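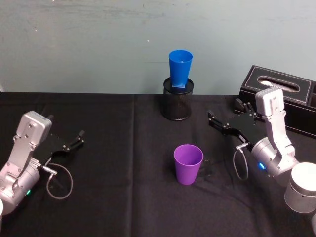

Table nappée de noir, devant un mur gris-bleu pâle

37 partages · 13 commentaires

Nappe technique Plikura, molleton enduit, coloris noir

La Plikura est une nappe de protection pour tables de travail, de démonstration et de réception. Elle se compose d'une face en coton gratté et d'un envers enduit antidérapant. La face textile amortit les contacts et limite le bruit de la vaisselle posée. L'envers tient sur stratifié, verre, métal peint et bois verni. Sur bois ciré ou huilé, intercaler une sous-nappe en coton écru.

Caractéristiques

Grammage : 400 g/m²
Composition de la face : coton 100 %
Envers : enduction acrylique sans PVC
Coloris : noir, gris ardoise, écru
Finition : bords coupés à chaud ou ourlet simple de 13 mm
Conditionnement : roulé sur tube carton
Référence : PLK-957

Dimensions et découpe

La nappe est vendue au format de la table ou avec retombée. Pour un plateau sans retombée, indiquer les cotes exactes du plateau, angles compris. Pour une retombée, ajouter deux fois la hauteur souhaitée à chaque cote. Le rayon des angles arrondis doit être précisé à la commande ; à défaut, la découpe est faite à angle droit. Les pièces découpées sur mesure ne sont ni reprises ni échangées.

Le coton n'est pas prérétréci. Prévoir un retrait de 3 % dans le sens de la chaîne après le premier lavage, un peu moins en trame. Pour une pose bord à bord, commander la version prélavée.

Pose

Dérouler la nappe à plat, face textile vers le haut, et la laisser se détendre une nuit. Dépoussiérer le plateau. Poser depuis un petit côté en chassant l'air à la main. Les plis de transport s'effacent au fer tiède, sur la face textile uniquement.

Entretien

Lavage en machine à 40 °C, essorage modéré, sans adoucissant. Séchage à plat ou sur fil, envers vers l'extérieur. Pas de sèche-linge. Le noir retient les peluches claires : brosse adhésive ou aspirateur à faible puissance. Laver séparément les trois premières fois.

Produits associés

Sous-nappe Wineo, coton écru
Pinces de maintien Jeleo, inox, pour plateaux jusqu'à 40 mm

Avis

Azadeh Mahmoudi
Bonne tenue sur verre. L'ourlet gondole légèrement dans les angles après lavage, j'aurais dû prendre les bords coupés.
Utile : 9

Ehsan Mousavi
Conforme à la fiche. Retrait mesuré sur ma pièce : un peu plus de 2 %. Le tube est arrivé enfoncé à une extrémité, tissu intact.
Utile : 4

Distribution : Golestani. Fiche mise à jour le 12 novembre 2021.

37 partages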